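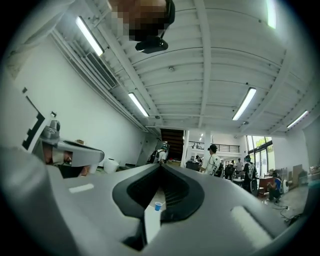 White cup, blue rim, on the floor.

Distgate keeper tops fantasy table without playing
2/12/20
Reading time: 2 minutes

The most valuable player in the Trukwood Fantasy League is a goalkeeper who has not touched a ball since April.

Distgate's reserve keeper was given a clean sheet for Saturday's goalless draw at Sakine Town, along with full save points and the maximum bonus. He spent the match on the bench in a large coat. The man who did stand in the goal, and who kept out a penalty with his shins, was awarded nothing at all.

League organisers say the two keepers were entered with the same squad number when the player list was updated last month. The points have been going to the wrong one ever since, which went unnoticed while Distgate were letting in four a week.

It might have stayed that way but for the price. At the bottom end of the market he was the cheapest keeper in the game, and 577 managers had picked him purely to fill a seat while they spent the money on forwards. Many of them woke up on Sunday to their best score of the season. One side, Tsikata Till I Die, went past 900 points for the campaign and celebrated by making him captain for the coming weekend.

The game has 2,000 entrants, and those who paid good money for the first-choice man are less cheerful. He is the most-sold keeper of the week, having just had the match of his life.

A statement from the league on Tuesday said the scores would be corrected "in due course". Transfers made on the strength of them will stand, so anyone who rushed out to buy the substitute will shortly own a substitute. His price has already gone up twice and will not be coming down before the next deadline.

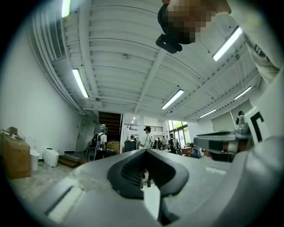 The black symbol on its white plate.

For those with a free transfer to use, Tsikata Rovers' left-back looks the sensible buy. He takes the corners, he has Sakine at home next, and he is understood to be on the pitch most weeks.

Distgate travel to Trukwood Athletic on Saturday. The club would not say which keeper will start, explaining that it did not want to give anything away to the opposition. The opposition have not scored in five.

Comments (4)

shinpads_fc
Had the real one since week one. Sold him Sunday night. I don't want to talk about it.

Row Z Regular
"In due course" is what they said about my missing assist in October. Still waiting.

MudAndGlory
I was at Sakine and the penalty save was superb, whatever part of him it hit. The coat had a decent game too, mind.

benchboost77
Does anyone know if the captain points get taken off as well? Asking as I've got him, his double points and nobody else who scored more than three.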